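Stesidbridge Help Center
Support tickets > Transfers and cost basis > Closed

Subject: Cost basis wrong on Sturkesero after account transfer
Opened by: Murali Acharya
Account type: Individual taxable
Priority: Normal
Status: Resolved

Original message

I moved my taxable account from Flirnach to Stesidbridge in August. The shares arrived in good order. The cost basis came through separately a while later, and it does not match what I had.

What I hold:
Sturkesero common stock, 525 shares in one lot and 27 shares from reinvested dividends.
Namboodiri energy fund, 900 shares.

The Namboodiri fund looks right. Share count, cost per share and total cost all agree with my last Flirnach statement to the penny.

Sturkesero does not. The share counts are correct, but the cost per share on the 525-share lot is exactly half of what Flirnach shows. Because of that, the unrealized gain on your positions page is much larger than it should be. The 27 shares show a total cost that is too low, but it is not half, and I can't work out how you got it.

I want to sell part of the position and I do not want a tax form with the wrong gain on it. Please tell me what you need from me.

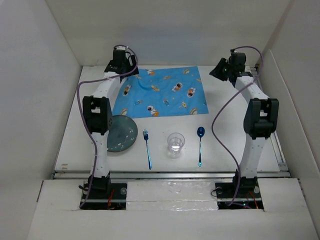

What I have tried so far:

Logged out and back in. No change.
Looked in the mobile app as well as the website. Same numbers in both.
Downloaded the lot detail as a spreadsheet. Same numbers as the screen.
Called Flirnach. They say the basis they sent is correct and that they have no open items on my old account. They would not send it again unless you ask for it.

I have the final Flirnach statement and the trade confirmation for the original purchase. I can upload both.

Murali Acharya

Reply from Support, 9:40 a.m.

Hello,

Thank you for the detail. Please upload the final statement and the trade confirmation through the secure document page, not by email. On that page choose "Cost basis" as the document type so it goes to the right team.

In the meantime, please do not use the "Edit basis" link on the lot detail page. That link is meant for older shares where no broker was required to track the cost. If you edit a lot that is waiting for review, the review has to start over.

You can still trade in the account. If you sell Sturkesero shares before this is settled, the gain will first be reported using the figures now on the page, and will be corrected afterward if the review finds an error.

Customer reply, 10:15 a.m.

Both documents uploaded. I have not touched the edit link. I will hold off on selling.

One thing that may help. Sturkesero had a 2-for-1 split while the account was still at Flirnach. Half the cost per share is what you would get if someone applied that split a second time. The share count was not doubled again, only the cost was cut.

Internal note (shared with customer at his request)

Pulled the incoming transfer record. Flirnach sent the basis in a separate file after the shares arrived, which is normal. The file has one line for the large lot and several lines for the reinvested shares, which our system rolled up into a single lot for display.

Checked the split table. The Sturkesero split is listed with the correct ratio and the correct effective date.

Checked the flag on the basis file. Flirnach marks each line as adjusted or unadjusted. On the line for the 525 shares the flag is blank. Our system reads a blank as unadjusted, looks at the purchase date, sees that it falls before the split, and divides the cost per share by two. The cost on that line had already been divided at Flirnach.

The share count is not affected. It comes from the asset side of the transfer and does not go through the same step.

Customer is correct on lot 1. Passing lot 2 to the basis team. 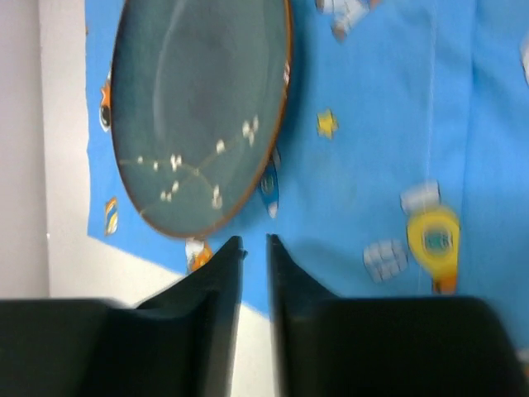
Reply from Support, 1:25 p.m.

Hello,

We have found the cause for the 525-share lot and it is what you suspected. The split adjustment was made once at Flirnach and again here. Your trade confirmation shows the original price before the split, and your final statement shows the adjusted price. The adjusted price is the one that should appear on our page.

We are still working on the 27 shares. Could you tell us whether you have statements covering the whole period in which the dividends were reinvested? We need the date and price of each reinvestment, not just the total.

The Namboodiri fund was checked as well and needs no change. It has had no split, so the blank flag had no effect there.

Customer reply, 1:50 p.m.

I have most of the statements. Two are missing from my files. I have asked Flirnach whether I can still download them. Their site lets closed accounts see old documents, but the login was reset when the transfer finished and I am waiting on a code in the mail.

Separate question while we are at it. Dividend reinvestment was turned on at Flirnach for both holdings. At Stesidbridge it looks like it is off. Did that setting not come over?

Reply from Support, 2:30 p.m.

Reinvestment settings do not transfer between brokers. They start in the off position for every holding that arrives by transfer. To turn it on:

Go to Account settings, then Dividends and distributions.
Choose the holding, or choose "All eligible holdings."
Select "Reinvest" and save.

The change takes effect with the next dividend whose record date has not passed. If a dividend has been paid in cash already, we can't go back and reinvest it. You can place a buy order for that amount yourself.

For this ticket, we suggest leaving Sturkesero set to cash until the lots are fixed. Turning on reinvestment for Namboodiri will not interfere with the review.

Customer reply, 2:45 p.m.

Done for Namboodiri. Sturkesero left on cash.

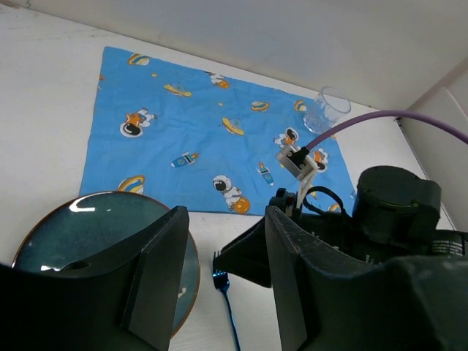

Customer update, 11:05 a.m.

The code from Flirnach came and I was able to get the two missing statements. They are uploaded now under the same ticket number. I also made a short list of each reinvestment with the date, the price paid and the number of shares, in case it saves you time. Please check it against the statements and don't rely on my typing.

The total cost on my list agrees with the total on the final Flirnach statement.

Internal note (shared with customer)

All reinvestment lines matched to statements. The customer's list has no errors.

Some of the lines in the incoming file have the flag filled in and some do not. The ones dated after the split were never at risk, because the system only adjusts purchases made before it. Of the ones dated before the split, part carried the "adjusted" flag and were left alone, and part were blank and got divided again. That is why the total for the rolled-up lot was low but not half.

Correction request entered for both lots. Asked Flirnach through the broker channel for a fresh file with the flags completed, so our record will have a source document behind it.

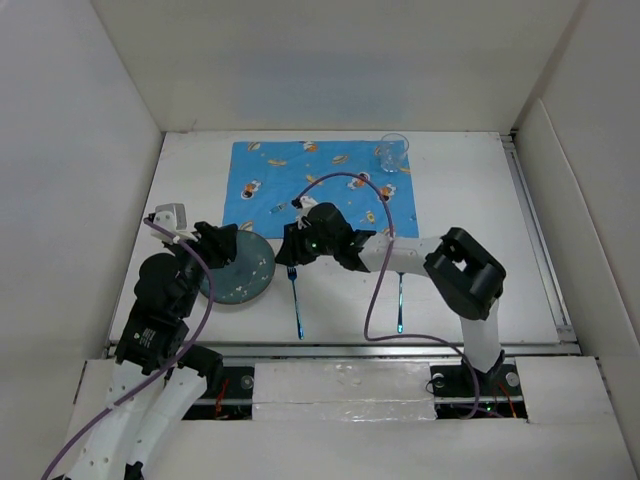
Lot 2 was the hard part to explain on the phone, so here is the written version the customer asked for. A reinvestment lot is one row on the screen, but it holds purchases from different dates, and a split date can fall in the middle of them. Lot 1 was bought entirely before the split. It is like the glass near the corner of the blue placemat, standing in one spot, with no question about which side of a line it is on. Lot 2 is more like the teal plate, which rests partly on the white table and partly over the edge of the placemat. If the edge is the split date, no single rule works for the whole plate, and each piece has to be handled according to where it sits. The correction does this line by line and then adds the lines back together for display.

The customer can see the separate lines by opening the lot and choosing "Show purchases." This view is on the website only. The app shows the combined row.

Reply from Support, 3:10 p.m.

Hello,

The replacement file has arrived from Flirnach and the correction has been posted. Please look at the following and let us know if anything differs from your records:

Sturkesero, 525 shares: cost per share should now equal the figure on your final Flirnach statement.
Sturkesero, 27 shares: total cost should equal the total on your list.
Namboodiri, 900 shares: unchanged.

The positions page updates overnight, so the unrealized gain shown there may be old until tomorrow morning. The lot detail page is already current.

No tax form has been issued for these shares, so nothing needs to be amended.

Customer reply, 8:20 a.m.

Checked the lot detail last night and the positions page this morning. Both Sturkesero lots match my records. Namboodiri is the same as before.

Can I turn on reinvestment for Sturkesero now? And when I sell, can I choose which lot the shares come from? My account seems to be set to first in, first out.

Reply from Support, 9:05 a.m.

Yes to both. Reinvestment can be turned on at any time now that the review is closed.

First in, first out is the default for stocks. You can change it for one sale by choosing "Select lots" on the order ticket before you submit, or for all future sales under Account settings, then Cost basis method. If you choose lots on the order ticket, please save the confirmation. Lot choices can be changed up to the settlement date of the sale and not after.

Resolution summary

Problem: Split adjustment applied twice to transferred lots.
Cause: Blank adjustment flag in the incoming basis file was read as unadjusted.
Fix: Replacement file received, both lots corrected by line.
Follow-up: Request sent to the transfer team to hold any basis file with blank flags for review if the stock has split since purchase. Tracked under a separate ticket.

Ticket closed with customer's agreement. Replies to this ticket will reopen it.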